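Two-Armed Robot Learns to Put the Groceries Away

Tuesday, March 3, 2020

Putting fruit on a shelf sounds like the easiest job in the world, right up until you ask a robot to do it. The team at the Joltside lab has been asking for most of the winter, and last week they shared a result that has the whole building talking.

Their two-armed robot, nicknamed Levby, can now stock a shelf it has never practiced on after seeing a person guide the arms through the job just 10 times. The old version of the software wanted 1000 guided runs before it was any good, and it still got lost if someone slid the shelf over a few inches!

The new method is called Workneh, and the idea behind it is pleasantly simple. Older programs tried to learn one long motion from start to finish, so a small slip early on would spoil everything that came after. Workneh breaks the job into short pieces (reach, grip, lift, place, let go) and keeps checking the view from the robot's head between them. If a piece goes badly, the robot backs up one step and has another try.

"We used to hold our breath for the whole run," said Tekle Berhe, who leads the project. "Now it fumbles a pear, stops, looks again and goes back for it. The first time I saw that I yelled so loud they heard me in the machine shop." 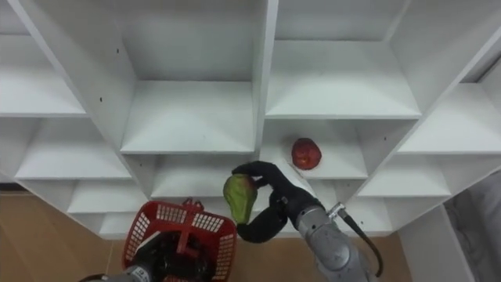 Levby's view of a stocking run, with a green pear-shaped fruit in one hand and a red fruit on the shelf.

Fruit makes a tough test. It rolls, it bruises, and no two pieces have quite the same shape, so a grip that suits one can be all wrong for the next. The hands have fingers that curl around whatever they're holding, and the software has to work out how far to close them each time. The shelf adds its own trouble, with dividers to steer around and cubbies that call for a different reach depending on where they sit.

In February the group ran 210 trials on shelves the robot hadn't been trained on, changing the fruit and the target cubby as they went. A run passed only if the piece was still sitting where it belonged after the hand let go. Most of the failures came at that very last moment, when a fingertip brushed the fruit on its way out and sent it rolling. Berhe's students are working on a slower release, and early runs look good.

The other open problem is speed. Levby takes 2 minutes to place a single piece, and a lot of that is spent looking and thinking between steps. Berhe figures there is plenty of waiting that can be trimmed once the checks run while the arms are still moving.

Next up is a round of tests at Gruvorside, the lab's mock apartment across the courtyard, where the robot will have to deal with kitchen cabinets that have doors. The students have already started a betting pool on the hinges.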